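Ticket 2294
Product: Zurnel ribbed bench panel, with the edge rail
Site: Drilldale workshop, back bench
Status: Closed
Subject: Small holder does not stay in place on ribbed panel, and rattles

First message

Good morning. I write about the aluminum bench panel we bought from you in July. The panel itself is good and I have no complaint about the finish. The problem is with the plastic holder that we keep on top of it. It slides toward the rail during the day, and when somebody closes the drawers under the bench it makes a rattling sound which is quite annoying.

The holder is not your product. It is from Pirkik, the light one for small parts. I know you may tell me to write to them, and I did already. They answered that the holder is made for flat surfaces and they cannot say anything about ribs. So I hope that you have seen this before with other customers.

What I tried until now:

I cleaned the panel with warm water and dish soap and dried it with a cotton cloth. The holder slid the same as before.

I turned the holder by 90 degrees. It was a little better for one day, but then it was in the way of my arm when I worked, so I turned it back.

I put a sheet of paper under it. The rattle was softer. The paper moved away by itself after some hours and I found it on the floor.

Please tell me if there is a mat or a clip for this panel. I did not find one in your catalog, but maybe I searched with a wrong word.

Reply from Zurnel support

Thank you for the clear message. We do not sell a mat for the ribbed version. There was one for the older smooth panel, but it is too thick and it will sit on top of the rail. Please check three points for us:

1. Is the panel level? Put a spirit level across the ribs, and then a second time along the ribs.
2. Are the screws under the rail tight? If one is loose, the panel can lift a small amount at this side and come down again when the bench is bumped.
3. Does the holder touch the ribs everywhere, or does it stand only on its corners?

Second message

Thank you for the fast answer. I did the checks in the order you wrote them.

Point 1. Across the ribs the bubble is in the middle. Along the ribs it is not. The rail side is lower by 2 mm, measured with a steel ruler between the level and the panel. I did not expect it, because I set the feet of the bench myself when we put it together. But the floor in this building is old, and we moved the bench by one meter after that time. I think I never checked it again.
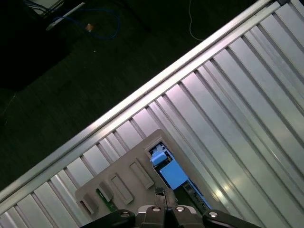
Point 2. All the screws under the rail were tight except the last one at the window end. I could turn it by hand. I tightened it with the key that came in the bag, and then I knocked on the panel with my knuckles. Before, there was a small metal sound at this end. After, only a dull one. So this was a part of the noise, I believe, but I did not close it as solved because the holder was still making its own rattle.

Point 3. This was harder to see. I put a thin strip of paper under the holder and tried to pull it out at different places. On the long sides the paper came out easily. At two corners it was stuck. So you are right, the holder stands mostly on its corners, and the underside is a little curved. I do not know if it was like this when it was new. It was near the heater for the whole last winter — that was my mistake.

One more thing I noticed. The ribs run from the back of the bench to the rail. When the panel is not level in this direction, the holder has nothing to stop it, it just follows the ribs like a sled. If I put it the other way, a corner catches on a rib and it stops. This explains for me why turning it helped for a day.

What should I do first, the feet or the holder?

Reply from Zurnel support

The feet first, please. With this slope any light object will travel when the bench is bumped, and a new holder would do the same. Turn the two front feet up to a full turn each, check with the level, and then continue in quarter turns. Hold the foot with one wrench and loosen the lock nut with another one. When the level is good, tighten the lock nuts again. Many people forget this last step and the feet go back slowly.

For the holder, we suggest four thin silicone dots. They must be wide enough to sit on at least two ribs each, if not they will fall into the gap and do nothing. The ones with 18 mm diameter are a good size for your panel. Clean the plastic with alcohol before you stick them.

Third message

I did the feet yesterday evening. The left one needed one full turn and the right one a bit less. The right lock nut was very hard to move and I had to use some oil. Now the bubble is in the middle in both directions.

Without any dots, I left the holder on the panel in the old place and closed the drawers ten times, harder than we normally do. It stayed. There was still a rattle, but weaker.

The dots I bought in the hardware store of Neagu, near the station. They had only a pack with mixed sizes and I took the biggest ones. I measured them at home and they are the size you wrote. I put one under each corner, pressed them for a minute, and left the holder upside down for the night with a book on top.

This morning I put it back. No rattle when I close the drawers, and it does not slide if I push it lightly with one finger. If I push strongly it moves, but this is normal and I also want to be able to move it for cleaning.

Two small remarks for your instructions, if you will print them again. The page about the feet is at the very end, after the guarantee, and I think it would be better at the beginning. It should also say to check the level again after moving the bench. And the drawing of the rail shows the screws from above, but one can only see them from below, so I needed some time to understand it.

You can close the ticket from my side. If the dots come off I will write again under the same number.

Reply from Zurnel support

Thank you, we are glad it is quiet now. We have sent both remarks to the person who prepares the instructions. Please check the loose rail screw again after a few weeks. If it has turned by itself, write to us and we will send a new one with a lock washer, free of charge.

Closed on 17th October.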